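Chapter 4
Packages, Labels, and the Guest Room Tray

If you have ever stayed overnight in a friend's spare room, or in one of those small family hotels where the owner still fusses over the pillows, you have probably found something to eat waiting for you. It is a small kindness, and a very old one, and it makes a good place to begin our study of packaged food - because almost everything we need to talk about in the next 36 pages can be set out on top of a bed.

Let us start with the wrapper. Before you open your next cookie, turn the package over and give it a minute of your time. There is usually more printed on the back than on the front, and a good deal of it is meant for you.
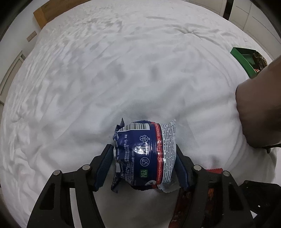
Figure 4.1 A chocolate sandwich cookie wrapper. Find the barcode, the recycling symbol marked PP, the EAC mark, and the glass and fork.

The letters PP stand for polypropylene, a plastic you will meet again in Section 4.3. The glass and fork tell us that a material is suitable for contact with food, and the small green rectangle says, in Russian, that the product is GMO-free. A wrapper may well speak to shoppers in more than one language, as this one does!

Now for the tray itself. Students in our hospitality course at Trostow like to pile things high, and we gently talk them out of it. A tray with raised edges keeps small packets together on soft bedding, and a kettle nearby suggests a warm drink to go with them. 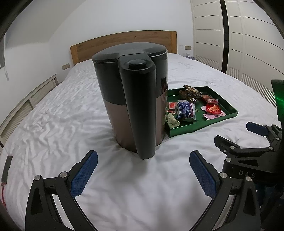
Figure 4.2 Electric kettle and snack tray. Notice the mix of packets and the small red dish on its paper mat.

Packets differ in what they choose to show you, too. Some lean on a large, tempting picture of the food, while others give their space to small print.

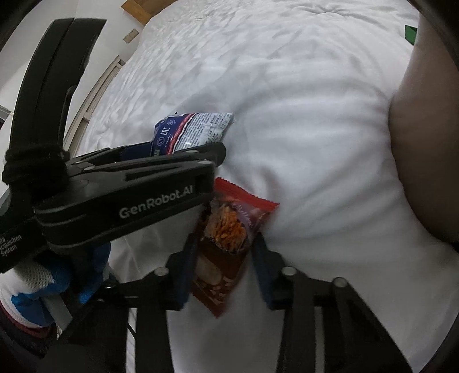

Figure 4.3 Two styles of packet: blocks of small text on one, a food picture and cursive lettering on the other.

Keep a few empty wrappers at home this week, rinsed if they are sticky, and bring them along for Activity 4A. You will need 30 minutes and a pair of scissors.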